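Clanport Shape Board Group
Minutes of the August Meeting

Held Monday in the back workshop at Clanport, starting at 9:30 a.m.

Present: Nga Ngô (chair), workshop lead, purchasing, packing lead, drawing office, school sales, note taker.
Apologies: finishing room, covered by the workshop lead for items 3 and 4.

1. Minutes of the last meeting

The minutes were accepted with one change. Under "Lids," the sentence saying the sliding lid had been dropped should say that it was put off until after the first school order. School sales asked for this because one buyer had been told it was still possible. The note taker will correct the file copy.

2. Matters carried over

Storage rack. The rack for finished boards is up on the long wall. The packing lead said boards stored flat on it have kept their shape so far, and boards stood on edge near the loading door have not. It was agreed that no boards will be left by the loading door, including seconds. The workshop lead will move the ones still there.

Labels. The labels with the wrong address have been used up on internal bins. Purchasing has the new ones.

Vacuum hose. Still split near the cuff. Purchasing has a price for a new one and was told to go ahead.

Gosby. The Gosby shop has paid for its last delivery and wants to know when the bigger board will be ready. See item 7.

3. Wood for the boards

The workshop lead reported on the two lots of maple now in the building. The first lot is the edge-glued panel from Ollier, which comes ready planed. The second is loose strip from Urrutia, which we glue up ourselves.

The Ollier panel is more even in color. It saves a day at the clamps, but the panels come in one width and there is a strip of waste down the side of every board. The waste is too narrow for anything we make at present. The drawing office asked for a few pieces to try as edge guides for the sanding bench, and the workshop lead will put some aside.

The Urrutia strip varies more. Some pieces are nearly white and others are closer to honey. School sales said that buyers have not complained about this and that one teacher said she liked it. Nga Ngô said she would accept the variation but did not want dark streaks running straight through the area where the children place the blocks, as a small child may take a streak for a line on the puzzle. After some talk the following was agreed:

- Strips with a strong dark streak go to the back of the board or to the underside.
- Light streaks and wavy grain are fine anywhere.
- Knots are not accepted on the top face at all.
- The person laying out the strips decides. If they are unsure, they ask the workshop lead before glue goes on.

There was a longer discussion about which way the strips should run. At present they run the long way, side to side in front of the child. The drawing office had suggested running them front to back so that the end grain would be at the sides. The workshop lead was against this. More and shorter strips would be needed, there would be more glue lines, and the board would be more likely to cup. The drawing office withdrew the suggestion. Strips will continue to run the long way.

Action: Purchasing to ask Ollier whether a narrower panel can be had, and at what minimum order.
Action: Workshop lead to write the rule on streaks on a card and put it over the layout bench.

4. Finish

The finishing room sent a note, which was read out. The oil finish takes longer to cure than the water-based one and needs a second coat after light sanding. The water-based finish raises the grain slightly and the first coat has to be cut back by hand. The note said the finishing room preferred the oil, given the choice, but would be content with either as long as it was settled.

School sales said that schools wipe everything down several times a day and that the oil finish on the sample at the front counter had begun to look dull. The packing lead said the oiled boards also pick up lint from the wrap.

Nga Ngô asked for the water-based finish to be used on the school boards and for oil to be kept for the shop boards until the present can is finished. After that the question will be looked at again. The finishing room is to be told today.

The packing lead asked that finished boards not come over to packing until the morning after the last coat. Agreed.

5. Shape blocks

Purchasing brought a bag of the plastic blocks. The colors are red, blue, green and yellow. A full bag is 700 pieces and we have opened one.

Points raised:

Color. The yellow is good and the red is good. The drawing office thought the green might be hard to tell from the blue in a dim room. The bag was taken into the corridor with the light off and passed round. Most of those present could tell the two apart. Two could not be sure. School sales will ask the two schools already using the blocks whether their children mix them up. No change for now.

Edges. A few blocks have a small rough spot where they came out of the mold. Purchasing has written to the supplier. Until there is an answer, packing will run a thumb round each block and set aside any that catch. Blocks set aside go in the gray tub and are not to be thrown out, because we may be able to claim for them.

Wooden blocks. The workshop lead asked again whether we could make the blocks ourselves from offcuts. The drawing office had worked out the time and it came to far more than the plastic ones cost. Nga Ngô said she would like to see a wooden set for the shop boards one day but not this season. The item is closed until someone brings a faster way of cutting them.

Spares. School sales would like to offer a small bag of spare blocks with each school order. The packing lead said this could be done if the bags were made up ahead in quiet hours. Agreed in principle. School sales and packing to settle what goes in a bag.

6. Packing

The new carton holds the board well but the blocks shift about underneath it. On the trial sent to Gosby, the block bag had worked its way to one corner and pushed the flap out. The packing lead tried three ways of dealing with this: a fold of card across the carton, a paper band round the bag, and taping the bag to the underside of the board. The tape held best but left a mark on the finish and was ruled out. The folded card will be used.

Some 40 cartons are left from the old size. They are too short for the board but will take spare block bags and returned goods. The packing lead will mark them on the end so they are not picked up by mistake.

The packing bench will be cleared at the end of each day. Tape, knives and pens go in the top drawer. The drawer has been labeled before and the label came off, so the packing lead will write on the wood this time.

7. Bigger board

The drawing office had a sketch of the bigger board for the Gosby shop. It is broad, a little short of square at the corners of the sketch only because of how it was drawn, and will be cut as a true rectangle. The top face is plain, with no recesses, so that children can arrange the blocks any way they like.

Nga Ngô asked whether a plain board would sell. School sales said the plain one was what Gosby had asked for, and that recesses could be added to a second version if schools wanted them.

Corners. The sketch shows square corners. School sales would like them rounded. The workshop lead can do either but needs to know before the first board is cut to size. Rounded corners were agreed for anything sold. Trial pieces may stay square.

Front edge. To be left as it comes from the saw on trial pieces, then eased with sandpaper on boards for sale.

Fixing down. A board of this size slides on a smooth table when a child leans on it. Rubber feet and a non-slip mat were both suggested. The workshop lead does not want screws into anything that is going to a customer. Rubber feet will be tried first. Purchasing has a packet in the store cupboard.

Action: Drawing office to redraw the sketch with rounded corners.
Action: Workshop lead to fit feet to one board and leave it in the front room for a week.

8. Board and blocks on the blue table

The light maple board on the blue table was looked at, with the small blocks on top. It is fastened down at the front corners and stays as it is for the time being. The strips show a fair mix of paler and warmer tones, with faint wavy grain and some soft streaks, and Nga Ngô said this amount of variation was acceptable under the rule in item 3. The red, blue and green blocks show up clearly against the wood. The meeting agreed that no stain or tint is needed on the plain board. 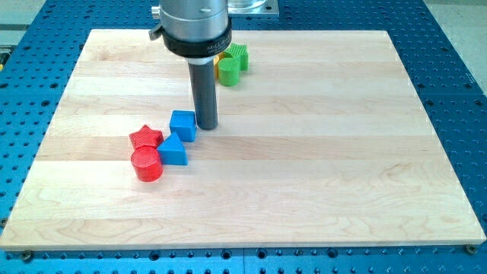

9. Any other business and next meeting

The packing lead asked for a second broom. Purchasing will get one with the vacuum hose.

The drawing office will be away for the first part of next month. Questions on sizes should be left in the tray.

The next meeting will be on a Monday at the same time, once the reply from Ollier is in. The meeting closed at 10:50 a.m.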